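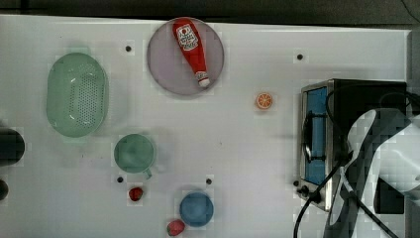 Von: Katalin Erdős
An: Zellen-Liste
Datum: 29. Mai 2018
Betreff: Re: Greifer fährt daneben nach Umbau

Hallo Boglárka, hallo alle,

kurz, muss gleich weiter.

Boglárka Major schrieb:
> seit wir den Arm in Ivmont neu angeschraubt haben, greift er
> immer ein Stück zu weit links. Tasse geht meistens, Erdbeere
> fast nie. Kalibrierung zweimal gemacht, gleiches Ergebnis.
> Muss ich den Fuß nochmal lösen? Oder liegt es an der Kamera?

Fuß erstmal nicht lösen! Hatten wir bei Flilura auch, war der Kamerahalter oben. Der war beim Umbau verdreht worden, ganz wenig, reicht aber. Also:

– Halter festziehen, dann erst kalibrieren, nicht umgekehrt
– Tisch dafür komplett abräumen, auch den Ofen
– Geschwindigkeit auf 200 runter, 600 ist zum Einmessen viel zu schnell
– Parameter 51 nachsehen, der springt nach dem Update gern auf Standard zurück

Und bitte die Kabel am Ofen anders legen. Die Schlaufen vorne am Arm gefallen mir garnicht – wenn sich da was verhakt, zieht es euch den Stecker raus und ihr sucht wieder zwei Tage. Kabelbinder sind in der Fonseca-Kiste, unterstes Fach.

Wenns danach immer noch links ist, schick mir das Log, dann schau ich heute Abend rein. Ersatzhalter könnte ich bei Brorier mitbestelen, müsste ich nur bald wissen.

Gruß
Katalin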